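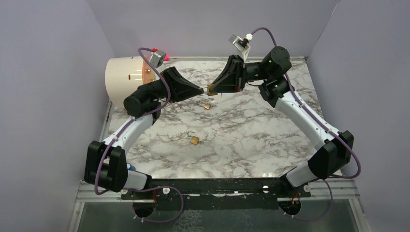 How often does a bench-top autoclave need a new door seal?
Every 200 cycles or every 4 months, whichever comes first, for the Tromorine chamber described on this page. Practices that run mostly wrapped loads may see the seal harden earlier and should check it weekly.

Tromorine bench-top steriliser

The Tromorine is a vacuum steam steriliser for dental surgeries with up to 3 chairs. It takes wrapped and unwrapped instruments, handpieces and porous loads. Supply is through Dravimar, who also hold the spares listed further down.

Cycles

Wrapped, 134 °C. Pre-vacuum in 3 pulses, followed by the holding period and vacuum drying. Use this cycle for pouched instruments that will be stored.

Unwrapped, 134 °C. Single pre-vacuum pulse and short drying. Instruments are for use straight away and should not be put back in a drawer.

Low temperature, 121 °C. For items whose maker does not allow 134 °C. The holding period is longer and the drying stage cannot be shortened from the menu.

Test cycles. Leak test and steam penetration test are both on the first menu page. The leak test has to be started with a cold chamber. If the chamber is still warm from an earlier load the display shows WAIT and the cycle will not begin.

Loading

The rack holds 4 trays. Pouches go on edge in the pouch holder, paper facing plastic, with a gap between each. Do not stack pouches flat. Hinged instruments are loaded open. Handpieces should be cleaned and oiled as their maker directs, then pouched singly — oil left on the outside will stain the chamber wall and shorten the life of the filter.

Overloading is the usual reason for a failed drying stage. Split the load and run it again in fresh pouches.

Water

Fill with distilled or reverse osmosis water only. Tap water, filtered or not, will scale the steam generator, and damage of this kind is outside the warranty. The feed tank and the waste tank are separate and each has its own drain tap on the front panel. Drain both at the end of the working day and leave the lids off overnight.

The Pettigrew water unit can be plumbed directly to the rear inlet. An adaptor is needed for machines with a serial number starting in 31; it is supplied free on request.

Records

Each cycle is written to the internal memory and to a memory card. The log gives cycle number, start and end time, temperature, pressure and result. Files open in any spreadsheet program, or can be read by the Condedis record package, which matches cycle numbers to pouch labels. A printer is optional.

Operator codes are set under Menu, Users. Up to 31 can be stored. A load cannot be released until a code has been entered.

Care

Daily: wipe the door seal and the facing edge of the chamber with a damp lint-free cloth. Run the steam penetration test before the first load.
Weekly: remove the rack and trays, clean the chamber, run the leak test. Check the seal for cracks or flat spots.
Yearly: service and validation by a trained engineer. The pressure vessel also needs periodic inspection under a written scheme — this is a separate visit and is not part of the service contract.

Spares

Door seal, with fitting tool
Air filter
Chamber drain strainer
Tray, perforated
Pouch holder
Feed tank lid
Rear inlet adaptor

Please give the serial number when ordering. It is on the plate behind the feed tank door. Seals for the earlier February production run have a different profile and do not fit later machines.

Technical questions and validation bookings: Mpho Potgieter, Dravimar service desk.

Page revised August 23, 2024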